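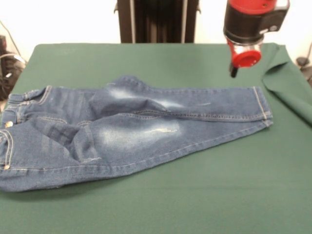

Section 4. Rules for the garment table

4.1 What this section is worth

Most of the rules below exist because a session was thrown away. A few exist because someone upstream asked for them in writing, and I have marked those, so that you know which ones I would defend and which ones I only pass along. If you find a rule that makes no difference to the results at your station, write to Sun-ja Cheon at the Gotstead office and say so. Two rules from the previous edition have been dropped that way.

Following this section does not make a station safe. It makes the sessions comparable, and it keeps hands out of the work area during motion. Your site still needs its own risk assessment, made for your arm, your tool, your table and your garments. A certificate that came with the arm covers the arm. It says nothing about a metal button under a fingertip, or about what the arm will do with a trouser leg hanging off its tool.

4.2 Before power is applied

1. Check that the table cloth is down on all sides you intend to use. Corners lift. A lifted corner outside the reach of the tool may stay as it is for a session, but enter it on the sheet. A lifted corner inside the reach must be smoothed down and fastened.

2. Check the cloth for lint, loose threads and pins. Run a palm over it. Looking is not enough on a dark cloth.

3. Check that cables beside the table are clear of the path of the arm through its full travel. "Full travel" means the travel set in the controller, which may be larger than the travel your task uses. Look up the number.

4. Check the fingertip for wear. If the tip wobbles when pressed sideways with the arm off, replace it. Do not tighten it and hope.

5. Press the stop button and confirm that the controller reports it. Release it. Do this at the start of every shift, including a shift that follows directly on another one.

CAUTION: The stop button halts motion. It does not open the gripper on all versions of the Hanine controller. If a person's sleeve is caught, pressing stop may leave it caught. Every operator must know where the manual release is and must have used it at least once with the power off.

4.3 Laying out the garment

The old edition told operators to lay each garment "in a natural state." It was never clear what that meant, and the session sheets showed as many natural states as there were operators. The rule is now as follows.

1. Stop the arm and wait for the controller to show HOLD. An arm that has merely finished its last move is not on hold.

2. Empty the pockets. Do this even with new garments. Paper tags and silica packets have both turned up.

3. Hold the garment by the waistband or collar, shake it once, and lower it onto the cloth in one movement.

4. Leave it. Do not pull the legs apart, do not flatten folds at the hip, do not line up the hems. Overlap and twist are part of the task. An operator who tidies the garment is giving the system an easier problem than the one on the sheet, and the success rate that comes out will be quoted by somebody who was not in the room.

5. If any part hangs off the table, pick the garment up and start again from step 3. Partial corrections are not allowed.

6. Step back behind the floor line before releasing HOLD.

Note on jeans. Denim is the most awkward thing we put on the table. It keeps a crease, it is heavy for its size, and it carries metal. Buttons and rivets can stop a fingertip before it reaches the fabric, and the force reading at that moment looks much like a good contact. Do not mark a grasp as good from the force reading alone. Faded patches and distressed areas are allowed, but write them down. Washed-out areas change what the vision side sees far more than the vendor's literature admits, and without a note on the sheet the effect cannot be traced afterwards.

Note on dark fabric. Dark blue on dark green has less contrast than you would like. Some sites have asked to change to a white cloth. That request is refused for the time being, as it would make all earlier sessions useless for comparison. You may run a white cloth as a separate series with its own sheet.

4.4 Clearance and approach

1. The rest position is above the table and away from the garment. Choose a point over bare cloth. Never park the tool above the garment itself.

2. Set the rest height so that the fingertip clears the thickest fold by at least 60 mm. Measure to the fold, with a ruler. The height shown on the screen is measured from the calibrated table plane, and it takes no account of what you put there.

3. Repeat the measurement when the garment type changes. A shirt height used for jeans is the most common error reported to us.

4. The first approach after any change of garment type runs at reduced speed, with one hand on the stop button. The supervisor may not waive this.

5. If the fingertip touches the cloth hard enough to drag it, stop and recalibrate the table plane. Do not add an offset by hand. Hand offsets get forgotten, and then someone calibrates on top of them.

CAUTION: Reduced speed is a setting. It is not a guard. We have seen sites rely on it in place of the floor line, with the argument that the arm is rated for work near people. The rating assumes a tool and a load that were assessed. Ask to see that assessment for the tool you have fitted. If it cannot be produced, keep the floor line.

4.5 Running the series

1. A standard series is 60 attempts with one garment type.

2. Lay the garment out again, from step 1 of section 4.3, before each attempt. Carrying on from wherever the last attempt left it is a different test. Call it one on the sheet if you run it.

3. Record every attempt, including those you stopped. An attempt stopped by the operator counts as a failure unless the cause was outside the station, such as a power cut or a fire alarm. "It was going to miss anyway" is a failure. So is "it would have worked."

4. After 3 failures in a row, stop and inspect the tool and the cloth. Continue the series if nothing is wrong. Do not restart the count.

5. Do not change software during a series. This includes small updates, and it includes updates the supplier says have no effect on motion.

The reason for step 3 can be found in our own records. When the Nurkisside sessions were read through again in October, 374 of 3,594 attempts had been left out of the reported result. Each had a remark beside it, and most of the remarks were reasonable taken one at a time. With those attempts put back as failures, the new grasp planner did no better than the old one. It had already been described as an improvement in two presentations.

4.6 The Byun checklist

The one-page Byun checklist is required at all sites. This is one of the rules I pass along. It is short, it fits on the controller cabinet, and visitors like it. Its weakness is that every line can be ticked from a chair. Use it as a reminder of sections 4.2 to 4.4 and never as a replacement for them.

Two lines on it need correcting until a new version is printed:

"Workspace clear" should be read as: no person inside the floor line, nothing on the cloth apart from the garment, cables clear of the set travel.

"Operator trained" should be read as: the operator has laid out a garment, used the stop button and used the manual release while a trained person watched. Having seen the slides does not count.

4.7 Ending a session

1. Send the arm to its rest position and wait for HOLD.

2. Remove the garment by hand. Do not use the arm to drag it off.

3. Look at the garment for new damage, paying attention to pocket corners, belt loops and areas that were frayed to begin with. If you did not note the fraying at the start, you cannot claim at the end that the gripper did no harm. Write "not known."

4. Switch off at the cabinet.

5. Sign the sheet. The person who signs must be the person who ran the arm.

4.8 When the rules do not fit

They will not always fit. Large garments cannot be lowered in one movement by everyone, and some stations have no room for a floor line at the proper distance. Stop and ask before you work around a rule. If the answer takes too long and the task is only a trial, you may depart from sections 4.3 and 4.5, provided that the sheet says exactly what you did and the results are kept out of the series. Sections 4.2 and 4.4 may not be departed from for a trial, a demonstration or a visit.

Blank session sheets are in Section 9. Copies from the previous edition have no column for stopped attempts and should be thrown out.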